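# Vukby: cloth handling demos

Teleoperation and hand-held gripper recordings of cloth on soft surfaces.

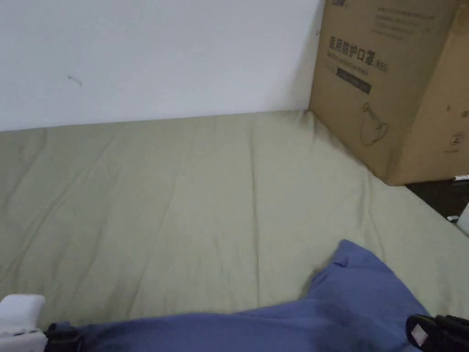 *Photo: Angelica Aquino / Warero*

The split `bed_cloth` has 300 episodes, all recorded with hand-held grippers — no arm in the loop. Operators grasp a cloth at two points on a bed and fold it. Background objects stay in place between takes.

- Head camera and gripper width are logged together
- Failed grasps are kept, tagged `retry`
- Contact: Damian Mazurek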